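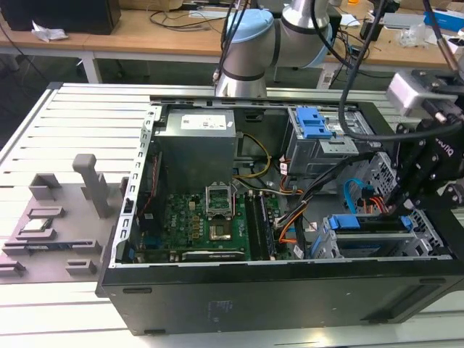
4. Working at the drive removal bench

22 shares | 2 comments

This section is for bench staff at the Nendton workshop who took towers apart by hand before the Olirard cell was put in. The arm now handles drive work. You still open the case, check it and decide whether it goes ahead.

4.1 Preparing the tower

1. Lay the tower on its side on the slatted worktable and take off the side panel. The interior must face up.
2. Place it to the right of the grey fixture plate. Leave the plate where it is. If it has been knocked, tell the shift lead before you start.
3. Check that the power and data cables do not lie across the blue drive latches. Move them by hand if they do.
4. Enter the job number from the Londano sheet and press Ready.

Note: The old target of 22 towers per person per shift no longer applies. Bench staff are not timed on arm cycles.

4.2 Approach to the lower cage

5. Stand back from the table and start the approach at slow speed.
6. Watch the gripper come down over the cage. If a finger touches a cable, press Stop and go back to step 3. 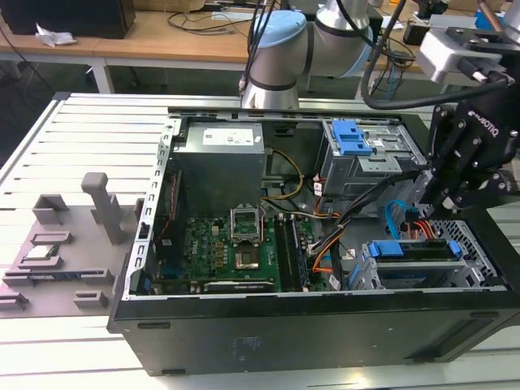 Fig. 4-2. Gripper over the lower drive cage.

7. Look at the wrist camera view before you confirm the grip. The drive's connectors should be in view.

CAUTION: The fingers can trap yours against the case. Do not reach in during automatic running. Hand work inside the case is for trained staff in manual mode only, with a second person at the Stop button.
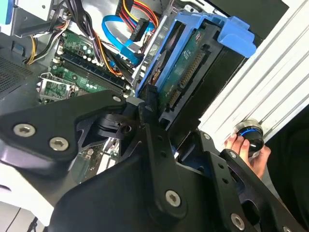
4.3 Handover and records

8. At the end of the job, set the cell to Hold and write the result on the sheet. Use code 252 for any drive that would not release.
9. Put towers with code 252 on the Keskin rack. They are finished by hand, and this work is shared out by rota.

Note: The gripper pads are checked every 1,000 cycles. Log the check even if nothing is changed.

Questions about rotas or training go to Fadime Akgül. Staff who have not done the manual mode course since December should book a place with her.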